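Recording container-opening examples by hand guiding and teleoperation

Irnonholm bench notes, part 3
Last revised January 2020

Before you start, read part 1 (powering up the arm) and part 2 (starting the Bravov recorder). The notes below assume that the recorder is running and that you can already move the arm with the hand controller without thinking too hard about it.

The task is short. The arm starts above the table, comes down to a small container, and opens or closes the lid. One example is one attempt at one lid movement, from the start position to the moment the fingers are clear again. We want 1000 usable examples for the first training run. The May set gave us 835, and many of those were too alike to be of much use.

Setting up the table

Clear everything off the working area except the container. Wipe the surface and let it dry. Check that the overhead lights are on and leave them alone for the rest of the session. Shadows from the arm will fall on the table whatever you do, and the model has to cope with them, but a lamp switched on halfway through makes two sets of data out of one.

Put the container down by hand, anywhere the fingers can reach without the wrist turning past its limit. Don't line it up with the table edge. Turn it a little each time. If you find yourself putting it back in the same spot, look away while you set it down.

Moving to the start position

Press Home on the controller and wait for the arm to stop. The fingers should be open and pointing down, well above the table, with the whole container visible in the head view. If the gripper hides any of it, move the container and not the arm.
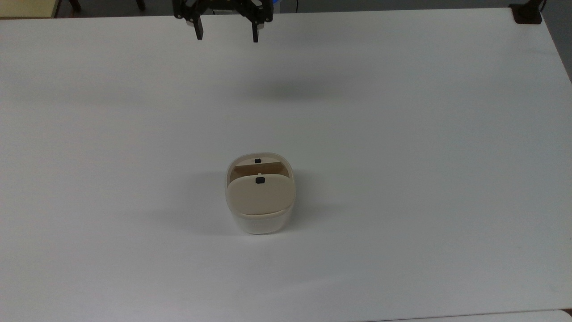
Check the name in the recorder before the first take. It should have the task, your initials and the session number, in that order. The container type goes in the notes field. Use the same words every time, so "container, lid open" and not "box" one day and "case" the next. Hannelore Kuhlmann spent most of a week merging labels that meant the same thing, and would like not to do it again.

Recording one example

1. Press Record. Wait for one full second with the arm still.

2. Bring the gripper across until it is over the lid. Move at a steady speed. Small corrections are fine and should be left in.

3. Lower the fingers slowly. For the last few centimetres use the fine setting on the controller.

4. Make the lid movement. If the fingers slip, you may try once more in the same take. After a second slip, stop and mark the take as failed.

5. Open the fingers, lift straight up and wait for another second.

6. Press Stop, then mark the take as good, failed or spoiled.

Failed and spoiled are different things. A failed take is one where the arm did what you asked and the lid did not move as it should. Keep these, they are used in training the success check. A spoiled take is one with a hand in view, a knocked table, a dropped connection or anything else that has nothing to do with the task. Those are left out of both sets.

Watching the fingertips

The head view is poor for judging height. When you lower the gripper, watch the side view instead and look at the gap between the fingertips and the lid. Pressing too hard tips the container or trips the force limit, and the arm then has to be homed again.
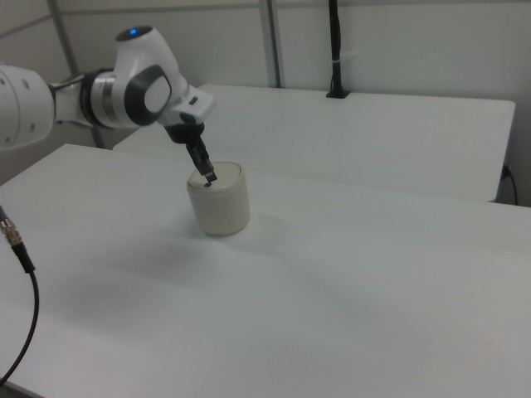 Stultmont Institute, Department of Applied Robotics, Manipulation Learning Group

Keep the cables out of the path of the arm. Look at them at the start of the session and again whenever you have moved the container to a new part of the table.

Breaks and changing over

Change operator after 17 takes. People get quicker and more regular as they go on, and the examples begin to look the same. The two operators on a session should not try to copy each other. Anneliese Ackermann comes in to the lid from the side and Hannelore from nearly straight above, and both are wanted.

Write the change in the session log, with the number of the first take by the new operator. The recorder does not do this for you.

Checking at the end

Play back three takes from each operator, picked from different parts of the session. Look for these faults:

Views out of step with each other. The fingers should reach the lid at the same moment in both.

Missing stillness at the start or end. The Mockus trimming script needs it to find the cut points, and throws away the take if it can't.

Gripper readings stuck at one value. Restart the recorder and repeat the session if you see this.

Then copy the session folder to the shared drive and wait for the checksum line before you close the window. Don't rename anything after copying. If a label is wrong, add a line to the corrections file with the take number, the old label and the new one.

Part 4 covers trimming and splitting the takes for training.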